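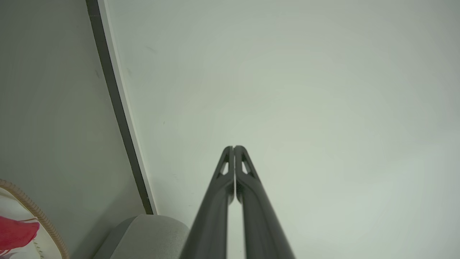
Nearly closed, a thin gap left between.

Leave the alleys open

19 June 2021

Another gate has gone up. Cakar Row this time, the cut that runs from the bus stop through to the back of the school. Black metal, keypad, a laminated notice about residents' security. So now the walk to school goes all the way down Steyn Road, past the garage, along the bit with no pavement, and back up. With a buggy. In the rain, most of the time.

I'm writing this fast as the comments on the scheme close tonight and I want it up before then. Forgive the state of it.

My view, plainly. Alleys between houses belong to everyone who walks, and we should stop shutting them. All of them. Yes, even the smelly one.

I know the case for gates. I've heard it at the bus stop and I've heard it over my own fence. Bins set alight, bikes gone from back yards, lads shouting at two in the morning. I had my shed done in February, so I am not saying it from a nice quiet cul-de-sac. Lost a strimmer and a perfectly good pair of boots. I was furious, and for a week or so I'd have welded the gate on myself.

But whoever took my strimmer came over the front wall. A neighbour watched them do it. And a gate with a code that half the street knows by the weekend is a gate for people with pushchairs and bad hips. Everyone else hops it or has the number.

What does the gate cost? The figure in the papers is £3325 per alley, fitted, and that is before anyone comes out to mend the keypad. It will need mending. The one at Drarkanano Terrace has been jammed shut for months, weeds up to the hinge, and the people who pay for it can't get their own bins out. They drag them through the kitchen. Through the kitchen!

A light costs less. Somebody with a broom costs less, at least to begin with. Cut the brambles back so you can see from one end to the other, fix the drain halfway down, put a lamp up that comes on at dusk. Boring stuff. I'd bet on it over a gate any day.

And then there's the new estate, Trukis Fields, where they didn't build any cuts in the first place. Look at it on a map. Houses back to back, fence to fence, one road in and the same road out. You can stand in a garden there and smell the chip shop, it's that close, and the walk is 1320 metres. I measured it on my phone, grumbling. So people drive to the chip shop. Of course they do, I would too. Then the same people write in to complain about the parking.

One missing passage, wide enough for a person and a dog. That would have done it. It would have taken a sliver off two gardens and I doubt either household would of missed it.

The thing I can't put a price on, and so it never gets in the report, is that you meet people in an alley. You have to. It's narrow, somebody steps aside, you say ta. I know about half my neighbours from squeezing past them. My daughter learned to ride her bike down Cakar Row, brick on both sides, nowhere to go but forward. She took a fair bit of skin off. Best place in town for it all the same.

On Steyn Road you meet wing mirrors.

About 3000 people live this side of the railway and I'd guess most of them have used that cut at some point, for school or the bus or a shortcut home from the pub. The notice says residents were consulted. Which ones? Only the houses that back on to it, as far as I can tell. Nobody put a leaflet through my door and I'm four streets up and used it evrey day.

So. If you've got ten minutes tonight, fill in the form. It's long, skip to the comments box at the bottom. Say you want it open, say you want a light, and say who you walk with.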